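How do you sort household batteries without mixing dead and good ones?
Home Storage board — 5 replies

gutterlark
We keep all our AAs in one bin and the dead ones always end up back in with the good ones. In April I dumped everything out on the butcher-block table to start over. I have a Breltari tester but it's slow. How do the rest of you do it?
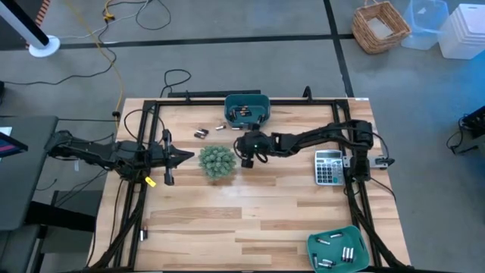 tansy_560 wrote:
Get a second container. One bin can't do two jobs. Dead ones go in a coffee can by the back door and nothing comes out of that can until it goes to the drop-off.

mulebarn
Disagree. We had two containers and people used whichever was closer. What worked for us was a strip of masking tape on every dead cell, right when it comes out of the remote.

tansy_560
Tape on every battery is a lot of tape. I'd tape the ends on lithium and 9-volts and skip the alkalines.

gutterlark
I went with a version of both. Bin for good ones only, tape for anything I haven't tested yet. Messina sells a divided tray for $198, and I'm not paying that to store batteries.

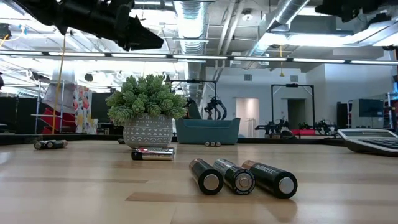
My other problem is mixing brands. The rechargeables are Fideck, rated 1,000 charges on the package, and they are the ones I don't want to lose at the drop-off. The alkalines are whatever was on sale. I pulled out a Duracell and stood it next to a Fideck later that night, and the size is the same, so in a drawer you have to read the side of each one. I also want them off the table for good. They roll, and the plant in the patterned pot stays where it is.

mulebarn
Put a dot of nail polish on the rechargeables. You can see it without picking them up.

oxbow700
Don't use the drop test to check them, by the way. It gets repeated on here a lot. A bouncy alkaline is often low but it won't tell you how low. Use the tester even if it's slow — ten seconds each is fine.

tansy_560
Drop test is good enough for a TV remote.

oxbow700
For a remote, sure. Not for a smoke alarm.

gutterlark
Smoke alarms get new ones out of the pack here. Going with the nail polish.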